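Putting a Bedroom Back Together: Our Project on Tidying Routines

Project report, second term
Group: Haiyan Long, Illia Romaniuk, Judite Correia
Tutor: Johanna Rüegg

Why we picked this

I should say first that I'm not a tidy person. When Johanna asked us all to choose an everyday household job and study it properly, Illia wanted washing up and Judite wanted packing a suitcase, and I said bedrooms, mainly as mine was such a state that week. We argued about it over lunch on the Wednesday and bedrooms won, two votes to one. (Illia still thinks washing up would have been better. He may be right, it has a much clearer finish.)

Our question was a simple one: does the order you do things in make a difference to how long it takes to tidy a bedroom, and to how you feel about the job while you're doing it? We'd all been told different things at home. Judite's mum always makes the bed first, whatever else is going on. In my family the bed is last, as it's where everything gets dumped while you sort it.

What we did

We wrote out 2 routines on cards. Routine A was bed first, then clothes, then small things, then floor. Routine B was clothes first, piled up on the bed and folded there, then small things, then floor, with the bed made right at the end. Each of us did both routines several times over the term and kept a diary, and we talked Eero Vuorinen from the year above into joining in so that we had one person who hadn't written the cards.

Altogether we logged 56 sessions between us, which was more than I expected to get when we started in December. We timed them on our phones and put everything in one shared spreadsheet. The rule was that you stopped the clock when you'd be happy for a visitor to walk in. I know that's a bit vague! We tried a proper checklist to begin with, but it had so many lines on it that reading it took longer than the tidying.

What we found out

The bed matters more than anything else in the room. It's the biggest flat surface most of us have, so things end up on it even if you've only just made it. With Routine A I kept catching myself putting a towel down on the nice smooth cover "just for a second" and then having to straighten the whole lot again. Eero wrote almost the same thing in his diary without having seen mine, which I was quite pleased about.

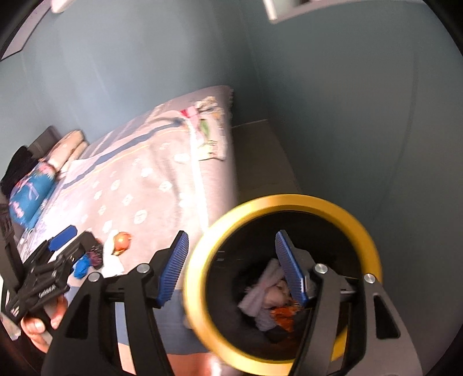
Judite was the exception. She liked Routine A a lot and said a made bed made her want to get on with the rest, and her diary entries for it are noticeably more cheerful than the ones for Routine B. She was also a bit quicker that way round. So we can't really say that one order is best for everybody, and I'd be wary of anyone who told you it was.

Small things were the real time-wasters for all four of us. Clothes have an obvious place to go – drawer, hanger, wash – and once you've got going you hardly have to think. A hairbrush, a charger or a hand mirror is another matter. I moved the same mirror from the bed to the shelf and back again in three different sessions before I finally gave it a spot of its own. After that it stopped turning up in my diary altogether.

What went wrong

We lost a few timings when Illia's phone died, and one of my Routine B sessions took 900 seconds longer than it should have as I found an old letter and sat down to read it. We left that one in. We also never wrote down how messy the room was at the start, so a quick session might only mean there wasn't much to do. Johanna spotted that straight away at our halfway meeting and we felt pretty silly.

If we did it again

I'd score the mess before starting, probably out of five, and get a different person to do the scoring. I'd also like more people, and some who share a room, as Eero does and his notes were easily the most interesting to read. I've gone over to folding on the bed and making it last. Illia has started on a plan for the washing up.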